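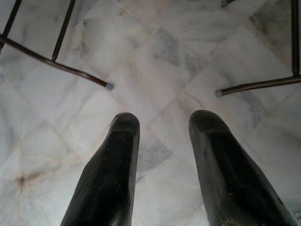
Marble tile, pale gray on white

Topic: Oatmeal for supper, yes or no?

gunhild_l
Hello all, and sorry in advance for the ramble! Since September I've been having oats for supper, with a little salt and butter the way my aunt in Radham made them, and I sleep so much better.
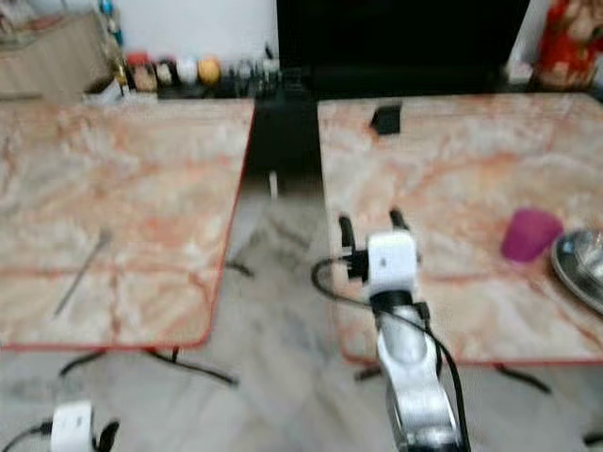 My husband thinks it's a sad meal, bless him, but he eats his share.

colmmac
Glad for you, Gunhild, but I'm with your husband. Supper needs gravy.

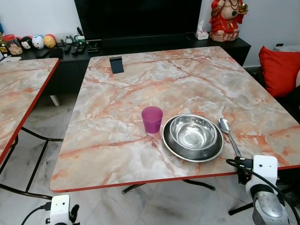

Posted by Seraina Fankhauser, 11 Jan 2018
Oh Colm, no! Try them with cheese and an egg on top. I soak mine 24 hours, which I know is fussy.

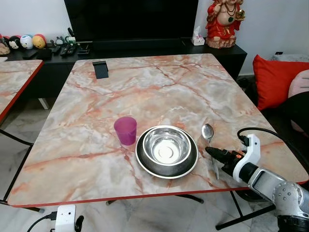
Re: Oatmeal for supper, yes or no?

colmmac
24 hours! I could cook a roast and nap twice. Fine, I'll try the cheese.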